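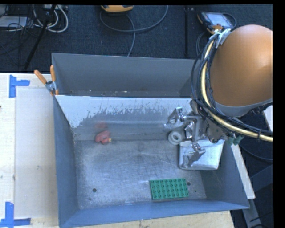 Workshop notebook, Ciltlow conservation store. November, Friday.
Entry concerns the drying trial on water-damaged parish ledgers, second group. The ledgers came to us from the Gruston deposit after the flood in the lower strongroom, and the first group has already been written up separately. The present group was divided between air drying on blotters and interleaved drying under light weight. For holding material between stages the section is to use open-topged containers only; each container is to be lined with clean blotter before any volume is placed in it. Lidded crates are not to be used at this stage under any circumstances, as the trial with the first group produced mould on two text blocks within the week.

Condition on arrival. The bindings are for the most part half calf over boards, with a smaller number in limp vellum. The vellum has cockled badly and will need separate treatment. Ledger 3591 is the worst of the group: the sewing has failed at the third section, the spine leather is detached at the head, and the iron gall ink has haloed on the first gatherings. It has been set aside for F. Fleury to examine before any further drying is attempted.

Air drying, bench by the north wall. Volumes stood on their tails, boards opened to a narrow fan, blotter changed at the start and end of the working day. Relative humidity in the room was held down with the Civeso unit, which was left running overnight. The dial on the unit and the wall hygrograph do not agree, and the hygrograph has been taken as the reference. The chart pen was dry on one morning and there is a gap in the trace. Text blocks are drying evenly at the fore-edge but remain cool to the hand near the spine fold. Boards have begun to warp outwards on the three larger volumes. These were closed and weighted earlier than the schedule allows, and the departure is recorded here so that the results are not read together with the others.

Interleaved drying. Interleaving was placed at every tenth leaf, using the Texier unsized paper from the opened ream. Around 400 sheets were consumed, well over the allowance in the trial plan. Used sheets were hung on the line and may be reused for boards, though not for text. The paper takes up water well but is thick enough to strain the joints if left in when the volume is closed. A thinner stock should be tried for the next group. One sheet had picked up red dye from a sprinkled edge; the affected leaves were checked and no transfer was found.

Surface dirt. Silt remains in the gutters of most volumes. It is to be left until fully dry and then lifted with a soft brush over the suction table. Wet swabbing was attempted on one endpaper and spread the stain. It is not to be repeated.

Labels. Several of the shelfmark labels have floated off. Loose labels are held in a polyester sleeve, with the suspected volume noted in pencil. Folio 97 of the tithe account, found loose between two other books, has been returned to its place but not yet tipped in.

Outstanding:
Ledger 3591, examination and photographs of the sewing.
Second weighing of all volumes, same balance as before.
Blotter stock to be reordered, heavier weight.
Vellum bindings, decision on humidification and tensioning.
Hygrograph to be recalibrated and pen refilled.
Copy of this entry to Gruston with the interim weights.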